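Desk clear-out: what stays on the table and what goes in the box

2021-07-07

The shared tables on the second floor of the Ombridge building are due for a clean before the new tenants move in downstairs. Please have your things off by the end of the week. Last time the cleaners worked around whatever was left out, and the tabletops were done in patches. 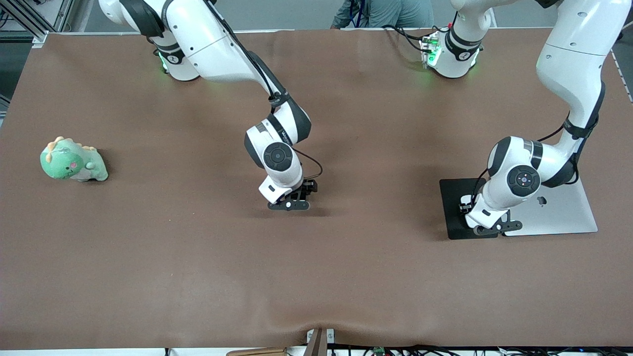 The large brown tables mark easily. The finish is matte and every scuff shows once the light comes in low, so please lift things when you move them. Laptops are the usual problem. People push them aside with one hand to make room for lunch, and grit under the feet does the rest. If you keep a pad on your table, shake it out over the bin and wipe the underside before you put it back. Use a damp cloth and a drop of dish soap. Do not use the orange spray from the kitchen, which left a cloudy ring on one of the tables in June that we still can't get out.

Laptops go home with you or into the lockers by the stairs. The lockers are eight inches deep on the inside, enough for a laptop in its sleeve with the charger on top. Two are still free. Ask at the front desk for a key and sign the sheet when you take it. Chargers left in the floor sockets will be unplugged and put in the gray crate under the coat hooks, so put a piece of tape with your name on yours.

Soft toys are welcome to stay in the building, and there are more of them than there used to be. They collect dust, though, and they should not sit on the tables during cleaning. The plush ones, dinosaurs included, can go on the shelf by the window or in the box marked Randholm. Most can be washed in a pillowcase on a cool cycle. Check the label first. Anything with stitched features or small sewn-on spikes does better with a cloth and a soft brush – the dryer pulls the seams. Let it dry flat on a towel overnight, and turn it over in the morning.

Paper is the other thing. Old printouts from the Barrientos project are still turning up in drawers. If it has a staple and no name, it goes into recycling on cleaning day. Drawings in tubes will be kept at the front desk until the end of the month.

The cleaners start at 4 on Friday afternoon and need the floor clear of bags and chairs. Stack chairs against the back wall, no higher than four. The tables will be dry by evening, and you can set up again on Monday as usual.

Ritthorpe will be doing the same on their floor the week after. They have asked to borrow our long brushes, so please put them back in the closet with the heads facing up. The dustpan with the cracked handle can be thrown out – a new one is on order.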